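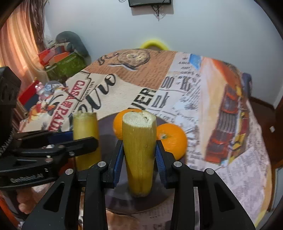 Tasia says I'm poisoning the family by buying ordinary white sugar, and that if I had any sense I'd switch the whole kitchen over to unrefined cane. According to her it has all the minerals still in it, your body "recognises" it, and it doesn't give you the crash afterwards. She's been on it since October and says she sleeps better.

Is unrefined cane sugar any better for you than white?

Posted by Junhao Han, Dec 11, 2021
Food and Kitchen > Ingredients

I'm not trying to start a fight with her. I do most of the cooking and all of the baking, and at this time of year I get through a lot of the stuff. The farm shop in Pruvthorpe has three kinds of "raw" or "unrefined" cane sugar on the shelf, all in brown paper bags with a leaf drawn on them, and all of them a good deal dearer than the plain bag in the supermarket. The one Tasia buys says "nothing added, nothing taken away" on the front. Something must have been taken away, or it would still be a plant.

What bothers me is that every page I find on this is either selling sugar or selling a diet. I read one that told me white sugar "leaches" minerals out of your bones, with no source given, and then another that said the exact same thing word for word, with the first one as its source. I also can't get a straight answer on whether the ordinary bag is cane or beet, and whether that makes a difference.

So, three things really. Is there anything in the mineral business? Is beet sugar worse than cane? And if I do swap, will it wreck my baking? I've got two fruit cakes and a lot of shortbread to do and I don't want to find out the hard way.

Please don't tell me to give up sugar. I know.

3 replies

Szczepańska

I'd be careful with all of it, starting with the word on the bag. "Raw" does a lot of work on food packaging. Most of what gets sold as raw cane sugar has been crushed, heated, cleaned up, boiled down and crystallised. It's had less done to it than white sugar, fair enough, but it has been cooked. "Unrefined" is a bit more useful, in that it normally means the dark syrup hasn't all been spun and washed off the crystals. How much is left varies a great deal. A dark muscovado is sticky and nearly black and has plenty. A pale golden sugar has hardly any, and you're paying extra for a faint tan.

On the minerals. They exist. The dark syrup, molasses, has some potassium, calcium, magnesium and iron in it. The trouble is how little of it is in a spoonful of sugar, and how little sugar you'd want to be eating in the first place. You'd have to eat a daft amount to get anything worth having, and by then the minerals would be the least of your concerns. A portion of lentils or a handful of greens beats it without trying. I notice the people who push this never put the figures next to each other on the page. They say "contains iron" and leave it there. So does a gate.

The body "recognising" it is meaningless as far as I can see. White sugar is sucrose. Brown sugar, raw sugar and the bag with the leaf on are very nearly all sucrose too. It gets split into glucose and fructose in your gut whichever bag it came from. If Tasia gets less of a crash, my guess would be that she's using less of it, either because it tastes stronger or because it costs so much. That's a perfectly good result for her. I just wouldn't credit the sugar.

As for sleeping better since she started, what else changed? I ask this of everybody who tells me a food cured something. It's always the food, and then you hear that they also stopped having coffee after tea.

Beet or cane: once it's fully refined and white there's next to nothing between them. Both are sucrose, with traces of anything else. Some bakers swear they can tell, and that beet caramelises differently. Maybe. I've yet to see anyone do it with the bags hidden, and I've offered. If you want to know which you've got, look on the packet. Plenty of brands do say "cane" if it's cane, as they think it sells. If the packet just says "sugar" I wouldn't assume anything, I'd write and ask them.

Where the difference is real is with the brown ones. Raw beet syrup isn't pleasant to eat, so you don't get an unrefined brown beet sugar in the way you do with cane. Brown sugar with beet in it is white sugar that has had cane molasses put on it afterwards. Nothing wrong with that, it works in a cake, but read the ingredients. If it says "sugar, molasses" or "sugar, cane molasses" then it's been put together. If it just says "unrefined cane sugar" then the brown was there to begin with, or at least that's what they're claiming.

The bones thing I can't find any decent backing for either. It goes round and round. Your teeth, on the other hand, do have something to worry about, and they won't care which bag it is.

Junhao Han

Thank you, that's more than I'd got out of an entire evening of reading. I checked my white bag and it says "sugar" and not a word more. Will keep the gate remark to myself. Any idea about the cakes?

Westel

just use honey

Szczepańska

Honey is mostly sugar and water, Westel. It's lovely, but it's the same argument in a jar. It will also turn shortbread into something else entirely.

Ruddock Lane

I can help with the baking side, having made most of the mistakes. I've no strong views on the health side except that I tried the swap for a year and the only thing that got thinner was my purse.

Fruit cake: go ahead. Dark muscovado is better than white in a fruit cake, and I'd say so even if it were the cheaper of the two. Weight for weight, no changes. Most old recipes ask for a dark sugar anyway. It holds moisture, so the cake keeps well, and the slightly bitter taste sits nicely with the fruit. Break up the lumps first. I rub it through my fingers with a bit of the flour. If you get a hard lump in the mix it stays a lump, and you'll get a wet black patch in the slice where it melted.

Shortbread: I wouldn't. Ordinary caster, or half caster and half golden caster if you must. Dark sugar makes it soft and it spreads. I did a tray with light muscovado once, 16 fingers cut very neatly, and I took out one biscuit. Demerara is fine to scatter on top but the crystals are too big to cream into the butter and you'll feel every one of them.

Sponges: a light muscovado will work but it comes out denser and a bit darker, and people will ask if it's ginger. Start checking it early, as the colour won't tell you when it's done. I give mine 20 minutes and then use a skewer, and take no notice of what the top looks like.

Meringue: no. I know some cooks do a brown sugar one. I've had it weep on me every time but one, and I don't know what I did differently that time.

Jam: I use plain white granulated and I'd stick to it. Dark sugars take over the fruit.

One more thing the bags don't mention. Darker sugars are slightly acidic because of the molasses. If a recipe uses bicarb and relies on brown sugar to set it off, then swapping to white can leave you with a flat bake and a soapy taste. Going the other way it rarely matters. Baking powder has its own acid in it so you needn't worry there.

If it goes hard, don't throw it out. Put it in a bowl with a damp (not wet) cloth over the top and leave it overnight. There are little clay discs you can buy for this. I had one, and it did nothing that a bit of bread crust in the tub doesn't do. The microwave works too, 10 seconds at a time, but go too long and you've got toffee with a crust.

I'd also question the farm shop price. I don't know your one in Pruvthorpe, but at mine the leaf-drawing sort is dearer than the muscovado in the supermarket, and I put the two labels side by side and couldn't find a difference beyond the bag. Look at the price per kilo and not the price on the front – those paper bags are often smaller than they look.

Westel

My nan used white for everything and she was fine

Ruddock Lane

I'm glad to hear it, though mine smoked and was fine, so I'm not sure it gets us anywhere.

Szczepańska

Agree with nearly all of that. The one thing I'd pick at is golden caster. A lot of people buy it thinking it's halfway to muscovado, and in a fruit cake I doubt you'd know it was there. In plain shortbread there's perhaps a hint of toffee – perhaps. I made both for my sister's lot last year and didn't say which was which, 17 people, and the votes split down the middle. The two who were most certain had it the wrong way round.

Junhao Han

Right, decision made. Dark muscovado for the cakes, the boring bag for the shortbread, and I've told Tasia I'm switching "for the cakes", which she has taken as a win. She's now asking what I cook the onions in. I may be back.

Marked as solved by Junhao Han. Replies to this thread are still open.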